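本章适用于 Gellitz 单罐流量型软水装置(配 Odera 控制阀)在自助洗衣店及小型布草洗涤间的安装、首次设置与试运行。双罐交替型装置见第 6 章。

编制:Lilian Kinyua,Cusbridge 技术资料组
版本状态:11 月修订,取代此前所有单页说明

# 4 安装与首次设置

## 4.1 安装前确认

### 4.1.1 随机附件

开箱后按装箱单核对。出现缺件时,不要用外购件代替标有星号的项目。

| 项目 | 说明 |
|---|---|
| Odera 控制阀 * | 含显示面板与流量计 |
| Dranness 树脂罐 * | 树脂已预装,罐口有运输封盖 |
| 盐箱 | 含盐井、盐阀、浮子组件 |
| 旁通阀组 * | 含两根连接短管和卡簧 |
| 前置过滤器 | 滤芯精度 5 μm |
| 吸盐管 | 两端带压紧螺母 |
| 排水软管 | 不含管卡 |
| 硬度测试盒 | 滴定法,读数单位 mg/L |
| 电源适配器 * | 低压输出,线长固定,不得接长 |

树脂罐运输封盖在 4.3 节第 2 步之前不要取下。

### 4.1.2 现场条件

安装位置应同时满足下列条件:

- 地面平整,能承受装置满水、满盐时的总重。
- 附近有地漏或带空气隔断的排水口,排水口标高低于控制阀。
- 环境温度不低于冰点,且不受烘干机排风直接吹扫。
- 插座不受照明开关或定时开关控制。
- 盐箱前方留有加盐和取出盐井的空间。
- 进水压力在铭牌范围内。夜间压力明显高于白天的场所,应在前置过滤器之前加装减压阀。

> **注意**
> 装置只处理冷水。不得装在热水器或热回收换热器的出水侧。

后间面积不足时,装置可以放在营业区的封闭柜体内。柜门应设通风百叶,柜底应设接水盘,接水盘排水口接至地漏。柜体不得遮挡消防设施、电气箱及店内标识。

### 4.1.3 营业区管线走向

从后间向营业区敷设明管时,先在平面图上标出墙面已有的附着物,包括字标、灯箱、层板和展示架,再确定管线标高。墙面附着物的固定件后方可能有预埋件或电线,钻孔前应使用探测仪逐点检查。

1. 在墙面用可擦除笔画出管线中心线。
2. 沿中心线检查暗埋电线和水管。
3. 避开附着物及其固定件。无法避开时改走吊顶或踢脚位置。
4. 确认管卡位置后再钻孔。
5. 明管与亚克力制品之间留出间隙。焊接或热熔作业应在别处预制,不得在亚克力制品旁进行。 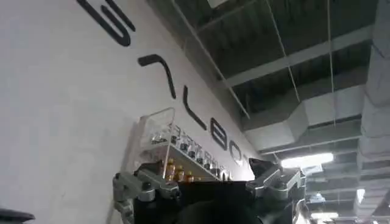 图 4-1 墙面黑色立体字与下方的透明亚克力展示架

吊顶内的冷水管应做防结露保温,保温层接缝朝上。管线穿越吊顶时,在检修口可及的位置设一只隔离阀,并在阀体上挂标牌。标牌内容与 4.8 节记录表中的阀门编号一致。

### 4.1.4 需要软化与不需要软化的用水点

并非全部用水点都要接软水。按下表划分,可以减少再生次数和用盐量。

| 用水点 | 水源 |
|---|---|
| 洗衣机冷水进口 | 软水 |
| 热水器补水 | 软水 |
| 蒸汽发生器补水 | 软水,另按其厂家要求处理 |
| 洗手盆 | 原水 |
| 饮水点 | 原水 |
| 地面冲洗龙头 | 原水 |
| 卫生间冲洗 | 原水 |

原水支管应在软水装置上游分出。原水管与软水管上分别贴标签,每个房间至少各贴一处。

## 4.2 原水测试与容量计算

控制阀面板上需要输入的参数以现场测试值为准。供水单位公布的水质数据可以用作参考,不能代替现场测试。

### 4.2.1 取样

1. 选择离进户管最近的冷水龙头,拆下起泡器。
2. 放水,直到水温不再变化。
3. 用待测水冲洗测试盒中的样品管。
4. 取样至刻线。样品管外壁擦干,平视读取液面。

不要从洗衣机进水软管末端取样。软管内长时间滞留的水会使结果失真。

### 4.2.2 测硬度

1. 向样品中加入缓冲液,摇匀。
2. 加入指示剂。存在钙、镁离子时样品呈红色。
3. 逐滴加入滴定液,每加一滴摇匀一次。
4. 样品由红色完全转为蓝色时停止,记下滴数。
5. 按测试盒盖内的对照表换算成 mg/L(以碳酸钙计)。
6. 重复一次。两次结果不一致时做第三次,取较高值输入。

> **小心**
> 缓冲液有刺激性。操作时戴手套和护目镜。溅入眼内时立即用大量清水冲洗并就医。

### 4.2.3 测铁

原水含铁时,铁会附着在树脂表面,使可用交换容量逐步下降。水样静置后出现黄褐色沉淀,或马桶水箱内壁有锈色痕迹的场所,应送样检测总铁。检测结果超过树脂铭牌限值时,先在上游加装除铁设备,再继续本章的安装。

### 4.2.4 计算周期制水量

周期制水量指两次再生之间可处理的水量,按下式计算:

周期制水量(m³)= 工作交换容量(g)÷ 原水硬度(mg/L)

1 mg/L 等于 1 g/m³,因此式中不需要再乘换算系数。

扣除储备量后得到面板输入值:

面板输入值 = 周期制水量 ×(1 − 储备系数)

计算样例如下。

| 项目 | 数值 |
|---|---|
| 工作交换容量 | 1,133 g |
| 原水硬度 | 145 mg/L |
| 周期制水量 | 7.81 m³ |
| 储备系数 | 10% |
| 面板输入值 | 7.03 m³ |

工作交换容量印在树脂罐侧面的标签上,以该标签为准。更换过树脂的罐体应使用随新树脂提供的数值,并将旧标签覆盖。

面板输入值小于单日最大用水量时,单罐装置不适用。此时应改选更大的树脂罐,或采用第 6 章的双罐交替型。通过提高盐耗来勉强增加容量的做法不在保修范围内。

### 4.2.5 核对流量

容量够用不等于流量够用。多台洗衣机同时进水时,瞬时流量可能超过控制阀额定值,表现为出水硬度升高或末端压力偏低。

1. 查各台洗衣机铭牌上的进水流量。
2. 按可能同时进水的台数相加。
3. 加上热水器的补水流量。
4. 与控制阀铭牌上的额定流量比较。

合计值高于额定流量时,可在软水出口侧设储水箱和增压泵。储水箱应带盖,溢流口应设防虫网。

## 4.3 机械安装

> **警告**
> 开始前关闭进户总阀并泄压。带压拆管可能造成人身伤害和漏水损失。

1. 将树脂罐放到最终位置,用水平尺检查两个方向。罐底不得垫木片或纸板,地面不平时先做找平。
2. 取下运输封盖。检查中心管顶端高度是否与罐口平齐,检查树脂有无溢出。罐口螺纹上的树脂颗粒用湿布擦净。
3. 在中心管外壁和控制阀内圈密封件上涂一层硅脂。不得使用凡士林或其他石油类润滑剂。
4. 将控制阀对准中心管垂直压下,徒手旋紧。不使用扳手。
5. 装上旁通阀组,插入卡簧。卡簧应完全落入槽内,轻拉无松动。
6. 将旁通阀组置于“旁通”位。
7. 连接前置过滤器。外壳上的箭头与水流方向一致。
8. 连接进水管和出水管。控制阀背面标有进、出方向,装反后装置能够通水,但再生无效。
9. 管道采用焊接时,应先在远离控制阀的一侧完成焊接,冷却后再与阀体连接。
10. 在金属管道上跨接等电位导线,跨接点位于旁通阀组两侧。

### 4.3.1 排水管

1. 将排水软管插在控制阀排水接头上,用管卡固定。
2. 沿墙敷设至排水口,途中不得有急弯、压扁或下垂成兜的部位。
3. 末端固定在排水口上方,与溢流液面之间留出空气隔断。
4. 与洗衣机排水共用排水沟时,确认洗衣机集中排水期间沟内水位不会淹没软管末端。

排水管上不得安装阀门。

### 4.3.2 盐箱与吸盐管

1. 取出盐井盖,检查浮子能否上下自由移动。
2. 将吸盐管一端接盐阀,另一端接控制阀吸盐口。
3. 压紧螺母用手拧紧后再用扳手带紧,不宜过度用力。
4. 在盐箱溢流弯头上接一根独立软管,靠重力排至地漏。该管不得与控制阀排水软管相连。
5. 向盐箱内加水,水面达到格栅板即可。此时不加盐。

吸盐管接头处的微小漏气不会滴水,但会使吸盐速度下降甚至完全不吸盐。试运行时应专门检查,方法见 4.6 节。

## 4.4 用水设备的连接

软水总管敷设到洗衣机背后时,应设成环状或两端等径的直管,各台机器由支管引出。每条支管装一只隔离阀和一只滤网。支管末端使用编织软管与机器进水口相连,软管不得拉紧,也不得与机器后板摩擦。

在首次接入软水之前,先处理各台机器内的滞留水和遗留物:

1. 将机器置于待机状态,确认没有程序在运行。
2. 打开机门,取出滚筒内的全部织物。
3. 检查门封折槽内有无硬币、纽扣和线头。
4. 擦净门玻璃与门封接触的部分。
5. 关上机门,保持空筒。
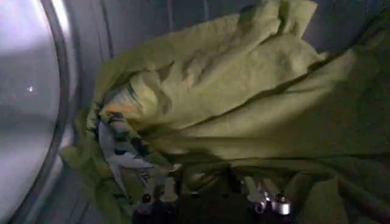

接通各支管之前,拆下机器进水口的滤网,用清水冲去颗粒物。滤网上附有白色硬垢时,可浸入稀柠檬酸溶液,待垢层脱落后冲净装回。滤网破损的应更换,缺少滤网的机器不得投入试运行。

支管接通按以下顺序进行:

1. 关闭全部支管隔离阀。
2. 将软水总管末端接到临时排水软管上。
3. 冲洗总管,至出水清澈、无管道碎屑。
4. 拆除临时软管,封堵总管末端。
5. 由近及远逐个打开支管隔离阀,每打开一个检查一次接头。
6. 发现渗漏时关闭该支管,泄压后重做接头。

机器自带热水进口且店内不供热水的,应按机器说明书封堵或并接。并接时使用三通,不得把热水进口留空。

> **注意**
> 使用软水后,按原水硬度设定的洗涤剂用量通常偏高。自动投料泵的设定值应由洗涤剂供应商或设备维护人员重新核定。核定完成前,不要自行按比例削减消毒类药剂的用量。

## 4.5 控制阀首次设置

### 4.5.1 通电

1. 确认旁通阀组处于“旁通”位。
2. 将电源适配器插入常通电插座,理顺线缆,远离水管接头。
3. 面板自检时,阀芯会自行转到运行位。自检期间不要按键,不要断电。
4. 自检结束后,面板显示时间并闪烁。

面板显示“HOME”且长时间不消失时,阀芯位置没有被识别。断电后重新插入一次。仍不恢复的,按第 9 章检查位置传感器。

### 4.5.2 输入参数

按住“设置”键进入参数菜单。用上下键修改,按“确认”键存入并转到下一项。长时间无操作时面板自动退出,未确认的数值不保存。

| 序号 | 参数 | 设定方法 |
|---|---|---|
| P1 | 当前时间 | 24 小时制 |
| P2 | 单位 | 选择公制 |
| P3 | 再生方式 | 选择“流量延时” |
| P4 | 周期制水量 | 输入 4.2.4 的面板输入值 |
| P5 | 再生时刻 | 选择无人用水的时段 |
| P6 | 最长间隔天数 | 见下文 |
| P7 | 反洗时长 | 按罐径查附表 |
| P8 | 吸盐慢洗时长 | 按罐径查附表 |
| P9 | 正洗时长 | 按罐径查附表 |
| P10 | 盐箱补水时长 | 按盐耗查附表 |

P3 有“流量延时”和“流量即时”两种。前者在剩余水量用尽后,等到 P5 所设时刻再生,中间由储备量维持供水。后者在水量用尽时立即再生,再生期间单罐装置不提供软水,只有夜间用水不可预计的场所才选用。

P5 在有固定打烊时间的店设在打烊之后。全天营业的店按用水记录选择最低时段,多台装置并联时各台错开,错开时间不小于一次完整再生的时长。

P6 用于防止树脂长期不再生。营业稳定的店设为 10 天。装置前没有余氯的场所应设得更短,具体数值咨询 Cusbridge 服务站。

P4 的分辨率为两位小数。面板只接受一位小数的早期机型,应向下取值,不得四舍五入。

### 4.5.3 锁定面板

参数核对完毕后,同时按住上下键,直至出现锁形符号。锁定后仍可查看剩余水量和当前时间。断电不影响锁定状态和已存参数,时间由内部电池保持。电池耗尽后恢复供电时,时间会闪烁,应重新设定 P1,否则再生可能在营业时段开始。

## 4.6 充水与首次再生

> **警告**
> 进水阀必须缓慢开启。快速充水会把树脂冲入出水管,并可能损坏中心管下端的布水器。

### 4.6.1 充水

1. 将阀芯手动切换到“反洗”位,等待电机停止。
2. 断开电源适配器,使阀芯停在该位置。
3. 旁通阀组转到“运行”位,进水侧只打开一小部分。
4. 空气从排水软管排出,会有断续的喷气声。保持该开度,直到排水连续无气。
5. 逐步开大进水阀至全开。
6. 观察排水颜色。新树脂首次冲洗时排水可呈淡黄色,继续冲洗至无色。
7. 检查排水中有无树脂颗粒。出现大量颗粒时立即关阀,检查上布水器是否装好。
8. 重新通电,将阀芯切换回“运行”位。

### 4.6.2 检查吸盐

1. 手动切换到“吸盐”位。
2. 在盐箱水面处做记号。
3. 观察水面是否平稳下降。
4. 观察吸盐管内有无连续气泡。有气泡时重新压紧两端螺母。
5. 水面不动时,检查射流器滤网和排水软管是否堵塞。
6. 水面上升时,排水受阻或进水压力过低,先停止再生,再查明原因。

### 4.6.3 加盐与首次再生

1. 使用软水专用盐片或盐粒。不得使用含抗结剂的食盐、融雪盐及矿盐碎料。
2. 加盐至盐箱高度的一半以上,不得超过盐井顶端。
3. 盖好盐井盖,防止盐粒落入盐阀。
4. 静置,使盐水达到饱和。静置时间见盐箱内侧标签。
5. 手动启动一次完整再生。
6. 再生各步骤结束时,记录实际时长,与 P7 至 P10 比较。
7. 再生结束后,从软水取样口放水,再测硬度。

出水硬度应达到铭牌规定值。达不到时,首先检查旁通阀组是否完全到位。旁通阀组内漏在现场最为常见,其表现为低流量时硬度偏高,大流量时反而下降。

## 4.7 带负荷试运行

静态测试合格后,使用洗衣机做带负荷试运行。试运行应在非营业时间进行,并在入口处放置停业告示。

1. 全部机器保持空筒,机门关闭。
2. 选择不投料的短程序。机器没有该选项的,关闭投料泵电源。
3. 先启动一台,记录进水时面板显示的瞬时流量。
4. 逐台增加,每增加一台记录一次。
5. 达到 4.2.5 所列的同时进水台数后,从最远端取样测硬度。
6. 程序结束后打开机门,检查筒内有无树脂颗粒、管道碎屑和生料带残片。
7. 发现异物时,回到 4.4 节重新冲洗该支管。
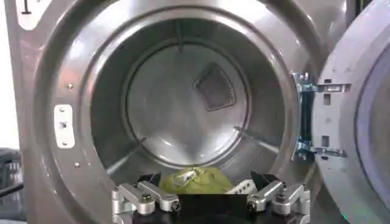
首轮试运行中常出现泡沫偏多的情况。泡沫来自管路和机内残留的洗涤剂,在软水中更易起泡。再运行一次不投料程序,泡沫一般会减少。连续多次仍有大量泡沫的,检查投料泵止回阀是否关闭不严。

原先长期使用硬水的热水器,接入软水后内部旧垢可能松动脱落,堵塞下游滤网。投运后 5 天内应每天检查热水支管滤网,检查前关闭隔离阀并等待管内热水冷却。

末端压力下降超过洗衣机允许范围时,按下列顺序排查:

1. 进户总阀、旁通阀组是否全开。
2. 前置过滤器滤芯是否堵塞。
3. 支管滤网是否堵塞。
4. 减压阀设定是否过低。
5. 控制阀进水口有无异物。

每次只处理一项,处理后重新测量压力,再转入下一项。

### 4.7.1 断电与断水的验证

1. 在运行状态下拔出电源适配器,出水应不中断。
2. 重新通电,核对时间、剩余水量和参数。
3. 关闭进户总阀,打开一处软水龙头泄压,再缓慢恢复供水。
4. 检查各接头和前置过滤器外壳。
5. 在再生过程中断电时,阀芯停留在当前位置,排水可能持续。恢复供电后阀芯继续未完成的步骤。长时间停电时,应将旁通阀组转到“旁通”位。

## 4.8 移交与记录

移交时应填写下表,一份贴在柜门内侧或盐箱附近墙面,一份寄回 Cusbridge 服务站。保修自服务站收到记录时登记。

| 记录项 | 填写 |
|---|---|
| 装置序列号 | |
| 树脂罐标签容量(g) | |
| 原水硬度(mg/L) | |
| 出水硬度(mg/L) | |
| 总铁检测结果 | |
| P4 输入值(m³) | |
| P5 再生时刻 | |
| P6 间隔天数 | |
| 静态压力 / 最大负荷压力 | |
| 隔离阀编号及位置 | |
| 洗涤剂用量重新核定人 | |
| 安装人 / 接收人签名 | |

向接收人演示以下操作,并请其独立重复一遍:

- 将装置转入旁通和恢复运行。
- 加盐,以及判断盐层是否架空。
- 读取剩余水量。
- 手动启动一次再生。
- 更换前置过滤器滤芯。

盐层架空指盐在上部结成硬壳,下部已空。用钝头木杆从盐面轻轻向下探,遇到空腔即为架空。应将硬壳捣碎,不得敲击盐箱侧壁。

### 4.8.1 日常检查周期

| 周期 | 内容 |
|---|---|
| 每天开店前 | 查看面板有无报警,地面有无水迹 |
| 每周 | 检查盐位,测一次出水硬度 |
| 每月 | 清洗支管滤网,核对面板时间 |
| 每季 | 更换前置滤芯,检查排水空气隔断 |
| 每年 | 清洗盐箱和射流器,重测原水硬度 |

原水硬度重测结果与记录不同时,按 4.2.4 重新计算 P4 并更新记录表。供水单位更换水源后,应立即重测,不等到年度检查。

### 4.8.2 停用与重新启用

停业时间超过 P6 所设天数的,按以下步骤处理:

1. 停用前手动再生一次。
2. 将旁通阀组转到“旁通”位,按控制阀泄压步骤泄压。
3. 拔出电源适配器。
4. 有冰冻可能的场所,排空支管和前置过滤器外壳。树脂罐应移至不结冰的室内。

重新启用时,从 4.6.1 第 1 步开始,完成一次再生后才能向洗衣机供水。出水有异味的,按第 8 章消毒树脂床,消毒期间关闭全部软水支管。

报警代码及处理方法见第 9 章,附表 P7 至 P10 的取值见附录 B。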